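Finished the gripper comparison on the small arm this week. Two grippers, four materials, one wrist camera. Posting the notes in a thread so I stop answering the same three messages.

Setup first. Gripper A is the Stamar parallel jaw with the stock curved fingers. Gripper B is the Tullora two-finger adaptive, the one with the linkage that closes at the tip and then wraps. Same arm, same mount plate, same controller. I swapped the end effector and the tool offset and left everything else alone.

Total grasp attempts logged: 1239. That includes the ones I threw out for a loose connector on B. The logger doesn't care why a run was bad, so I'm leaving them in the total and marking them in the sheet.

Materials were folded sheet stock, thin rigid card, soft pouch, short cylinder. Folded sheet is where the two grippers separate. The other three are boring and I'll cover them in one post.

Boring post: on rigid card, pouch and cylinder both grippers do the job. A closes faster. B is more forgiving if the approach angle is off. If those are your parts, buy whichever one your supplier has on the shelf.

Folded sheet. The difficulty is that a doubled sheet has a lip and a gap, and the gap changes when you touch it. Push on the outer layer and the inner one moves away from the finger. Your pose estimate is stale as soon as contact starts.

A has no compliance to speak of, so it either lands on the lip and pins it or slides down the outside. B tends to follow the material inward and grab more of it than you asked for. Different failure, same wasted cycle.

Second problem is the camera. Wrist mount, fixed focus, and at grasp distance the part is inside the near limit. The background comes in usable and the thing you want to measure is a smear.
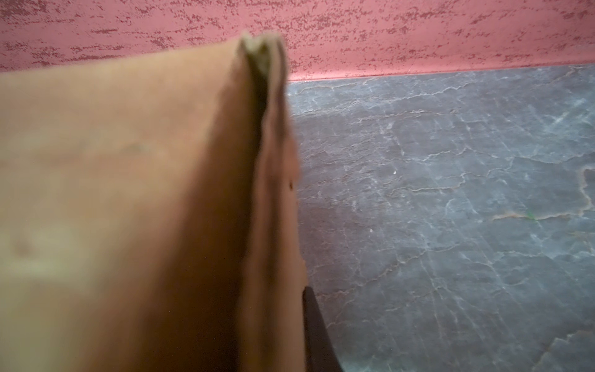 Rojanasak replied under the last post asking why I don't just move the camera back along the forearm, get the focus distance, and accept a bit of occlusion from the fingers. Fair question, and two other people sent me the same one.

I tried it. Moving back gets the surface texture sharp, but then the fingers block the contact point in most approach poses, and the contact point is the only part of the image I need in the last stretch of travel. With the close mount I get a blurred edge I can still threshold. With the far mount I get a crisp picture of the back of a finger.

The edge is worth more than the texture. Even badly out of focus, the boundary between a folded part and a background of a different color holds up well enough to servo on. Where it falls apart is a part and a surface of similar tone. I would not run this on brown stock over a brown bench.

A patterned surface is a mixed blessing. It gives the tracker plenty of features when the arm is high. Down low, the edge detector starts picking up veins and specks and calling them part boundaries. I mask everything outside a band next to the fingertip and that fixes most of it.

Controller notes. I ran position mode and then force-limited mode on both grippers. In position mode A deforms the fold if the width guess is wrong. Force-limited, it stops at contact and holds. That one change did more for the folded sheet results than swapping the hardware.

B in force-limited mode is odd. The linkage takes up some of the load before the finger sees it, so the current reading lags the real contact. I had to lower the threshold, and then it tripped on its own friction — 36 false stops in one batch before I backed it off.

Gritia is what I used for logging and time sync. It works. The export puts camera and gripper timestamps in separate columns with different start points, so check the offset before you plot anything. I lost an evening to that in November.

Where I ended up: A, force-limited, close camera mount, masked edge band. B goes back in the case until I have parts with a worse approach tolerance.

Things I haven't tested: a camera with adjustable focus at the wrist, softer pads on A, and a lighting change at the fingertip. The pads are next because they're cheap and already in a drawer.

One more for the people asking about finger finish. Glossy fingers throw a highlight, and the edge detector can lock onto it if your mask is too wide. Matte tape works. It also wears off, so write down when you applied it.

Sheet with the per-run results goes up once I've marked the connector runs. No date on that.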